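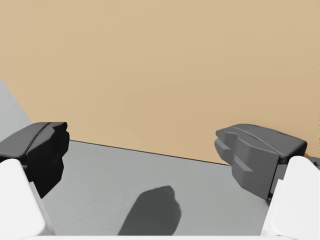

Rendering: Jekent

Kitchen Table Tips for the School Budget Vote
April 8, 2025

In our town of Briggs the school budget comes to the vote every spring, and every spring the papers arrive in the house and disappear under the pizza menus. After some years I have found a way to keep them in order and also to read them. These are my tips, for any household with a kitchen table and one free drawer.

Give the papers one place. I use a magazine holder next to the bread box. Everything from the school district goes in there on the day it comes, also the letters which look like advertising. The notice for the public hearing in March was printed on the back of a lunch calendar, and I almost lost it.

Do not read the full budget from page one. Ours has 56 pages. Start with the summary, then take the page where last year and this year stand side by side. With a yellow marker I mark only the lines which changed by more than a little. It takes one pot of tea.

Write the tax number on the refrigerator. The proposal would cost our house 24 dollars more in the year. When the number hangs there, the family talks about the same thing at dinner, and the discussion is calmer.

Keep yes and no flyers in separate envelopes. Both sides write very well. I read one envelope completely, take a break with some housework, and then read the other one. If I mix them, I remember only the last one.
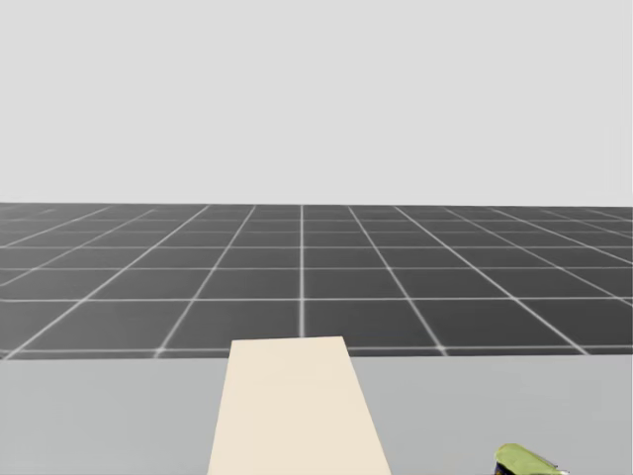

White grid lines on a dark gray floor.

Prepare your question before the hearing. In Briggs each speaker has two minutes. Read it aloud in the kitchen with the oven timer on. My first text was much too long, and I had to take out the whole part on the Iseo reading program – a pity, but the question on bus routes became clearer.

Check your registration early. If you moved, even inside the same street, look up your polling place again. I keep the voter card with a clothespin on the inside of the cabinet door, together with the library card.

Remember how small these votes are. The last budget passed by 469 votes, and the library question on the same ballot was closer.

After the vote, keep the marked summary and throw away the rest. Next year you put it beside the new one. For removing tape marks from the refrigerator door, warm water with a drop of dish soap is enough.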